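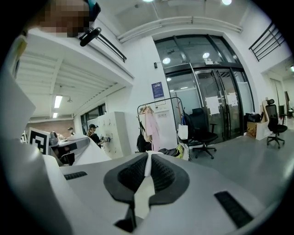 Stunberg Rorkero 151 Creasing and Perforating Machine

Folded work looks wonderful when the crease is right and pretty sad when it isn't, as anyone who has handed over a box of heavy menus with cracked spines will know. The Rorkero 151 is our tabletop creaser for small and mid-sized print shops, and it has been the machine we recommend most often to customers who have moved a good part of their work to toner and now find that the ink flakes along every fold.

We've sold creasers for a long time (Peter Vlček started with a secondhand one in the back of his uncle's bindery, and still has opinions about it), and what we like about the Rorkero is how little fuss there is between opening the box and running a job. You set the sheet length, choose where the creases go, fan your stock and load it. The feeder takes the sheets from the top with a soft suction belt, so coated covers come through without roller marks.

The matrix is a hardened steel blade and channel, and it presses the paper fibers instead of cutting into them. Two channel widths come with the machine, a narrow one for text and light cover and a wide one for anything you'd call card. Swapping them means loosening one thumb screw. Please do wipe the channel before you put the other one in, especially if you've been running uncoated stock, which sheds more dust than you'd expect!

Perforating is done with a separate wheel on the delivery side, handy for raffle tickets, reply cards and tear-off coupons. You can crease and perforate in the same pass as long as the perforation runs in the feed direction. Cross perforation needs the optional Andau blade, sold separately.

At a glance

Creases per sheet: up to 15
Stored jobs: 200
Channels included: 2
Feed: top suction belt
Placement: sturdy table or the Kwok rolling stand (optional)
Color: light gray

What's in the box

Creaser with feeder and delivery tray, narrow and wide channels, one perforating wheel, power cord, dust cover, cleaning brush and the printed manual. Iveta Vlček rewrote the manual last July with much bigger type, and we've had more kind words about that than about the machine.

From our customers

"We do a lot of wedding work on thick cotton stock and I used to score it all by hand with a bone folder and a ruler. I still keep the bone folder in my apron, but my wrists are much happier." Catriona Cowie

"Good creaser. The delivery tray could be longer for panoramic covers, and I ended up making an extension out of foam board. Otherwise no complaints." Lionel Bainbridge

Ordering and service

Every machine is set up and test-run before it leaves us, and if you send along a few of your own sheets we'll use those for the test and pack them in with the machine so you can see the result. For spare wheels, channels and belts, ask for Drahomíra Doležal at the parts desk, open until 4 p.m. Please have the serial number ready; it's on the plate beside the power socket.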